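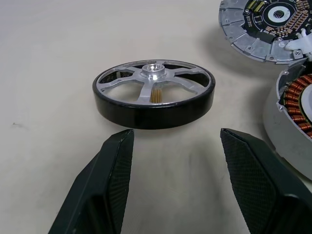 **Hebden gripper finger kit, reviewed after two months of motor assembly**

The Hebden kit replaces the stock fingers on the Plotus parallel gripper. I bought it for a bench cell in our shared workshop that sorts and places parts for small hub motors: rotor, stator, end cap with its driver board. The stock pads were smooth and let round parts rotate in the grip.

Fit is good. Both fingers went on with the supplied screws and lined up without shims. The knurled inner faces hold a rotor by its outer ring at a lower force setting than I used before — low enough that I stopped worrying about the magnets. After more than 2,000 picks the texture shows no wear I can feel.

End caps are harder. The segmented rim gives an uneven contact, and the arm dropped two of the first 16. Slowing the approach fixed most of that. Leanne Ellwood, who shares the cell, clips the wiring back before each run.

The instructions are poor. The torque table is for the older Jallon mount, and the offset has to be measured by hand.

Recommended for round metal parts. For bare boards, keep the stock pads.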